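Trail grooming at the Nornemlow club starts at dusk, when the air temperature falls and the snow will set. A groomed surface needs several hours without traffic to harden. If sleds run on it sooner, the bumps come back by noon and the night's fuel is wasted.

The club maintains 79 miles of trail between the Zallham parking area and the upper meadows. It runs two machines, each pulling a drag with five rows of blades. The blades cut the tops off the bumps, the side panels hold the loose snow in, and the rear pan packs it. Depth of cut is the setting that matters most. 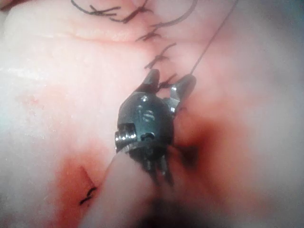 Page 5

Mandla Mahlangu has driven the northern loop for six winters. He sets the blades to reach the bottom of the dips, then backs off if the pan starts to ride up. Cutting too shallow leaves the base of each bump in place – the trail looks flat for a day and then fails in the same spots.

Speed is the second setting. The club holds its drivers to a slow walking pace on the climbs and a little more on the flats.
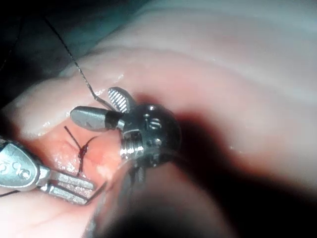

Thandeka Chauke would rather see the money go to signs. The trail past Ganness was smooth all last season, she wrote to the club on 4th February, and riders still missed the turn at the creek because the marker was buried.

Her point was taken up. Markers on the open sections now stand on taller poles, and drivers carry spares in the cab. The creek crossing has a reflective arrow on both sides. 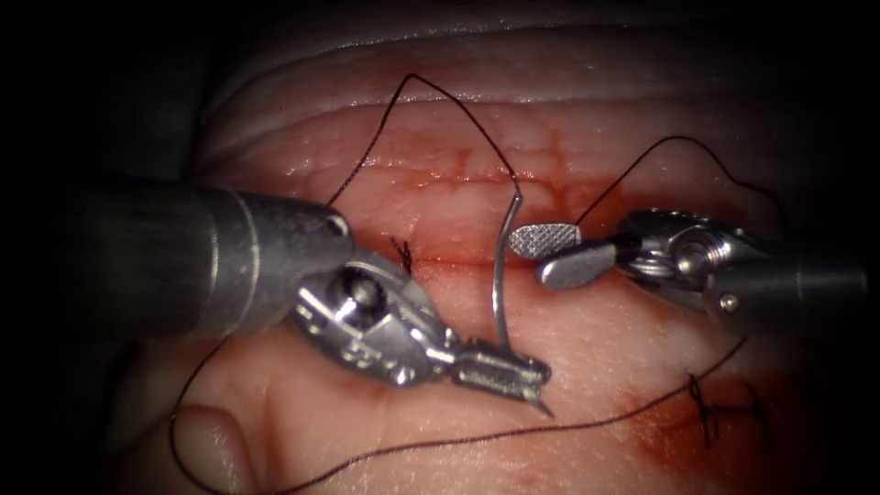 Most of the remaining budget goes to wear parts. Blade edges are turned once and then replaced. Track belts are checked in August, when the machines are on blocks and a cracked cleat is easy to find. The older machine showed 2254 hours on its meter at the last check, and the club plans to rebuild the engine at 3000.

Snow depth decides the opening date. Rocks show through a thin base, and one strike can bend a blade arm.
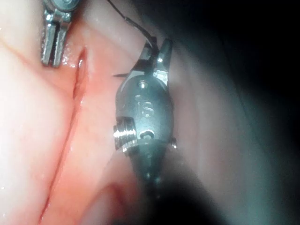
Can I ride behind the groomer?
Stay off the fresh surface and wait for the morning. If you meet the machine head on, pull over, stop, and let it pass before you move.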